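May, bench notes — Estance trial kit, second sitting

Got the Otar layout loaded before lunch. Kit as quoted = arm, gripper, plate holders, button box, perforated board. The benchtop machine on the right end is extra and Popescu quote it seperately, need to check if the cable set is in that price or not.

Ran the pick routine at 30 percent speed first. Fine. At 41 it started to overshoot on the turned holders, so backed off again. Teach points are easy to edit, the naming is awful — P11 and P14 are the same spot in two different menus.
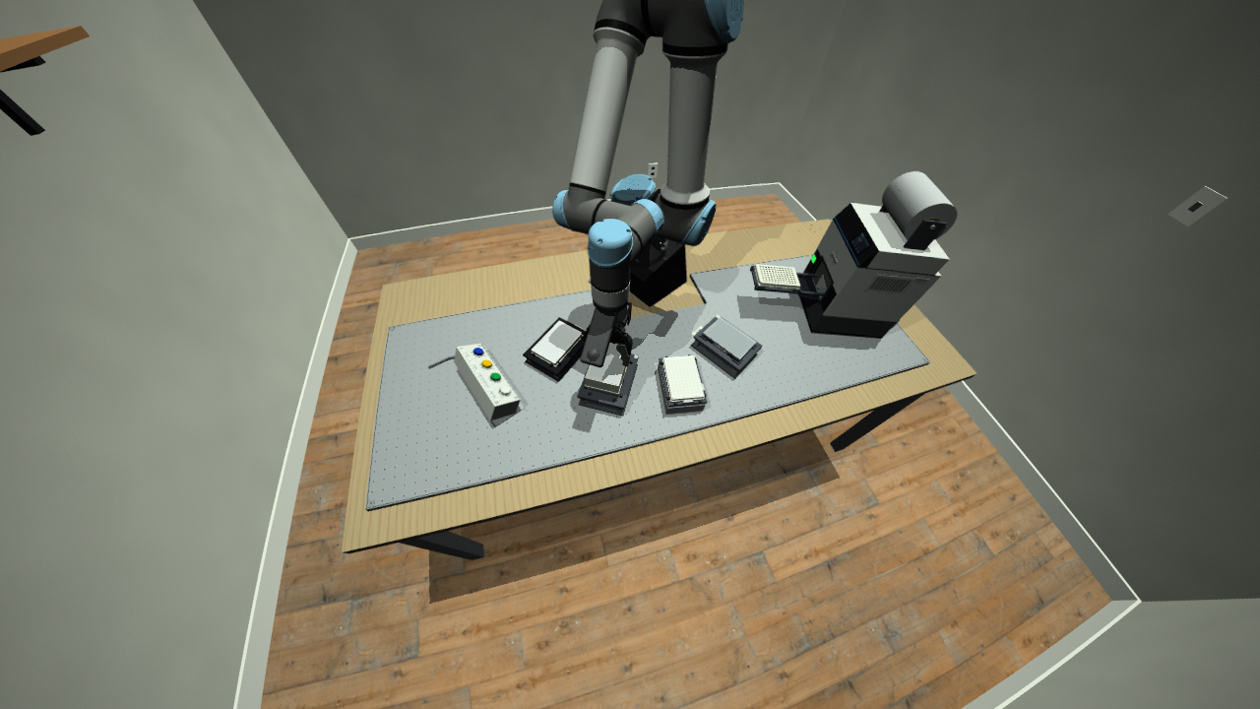 Privutcombe Plate Handling Group

Gripper is over the second holder, which is the one I keep having to re-teach. Holders all sit at their own angles so every one wants its own approach. Tedious, but the board grid helps. Tray arm with the well plate on the end reaches in over the board, leave clearance there when moving the 4th holder.

Button box: blue, yellow-orange, green, white. Manual only covers three of them. Asked Estance what white does, no anwser yet.

To do
- get the service price in writing, 11 months or 14, the two quotes differ
- rerun at 30 with lids
- save layout under a new name, NOT over the default

Would keep the kit on for another round. Not signing for the service part until the quotes match.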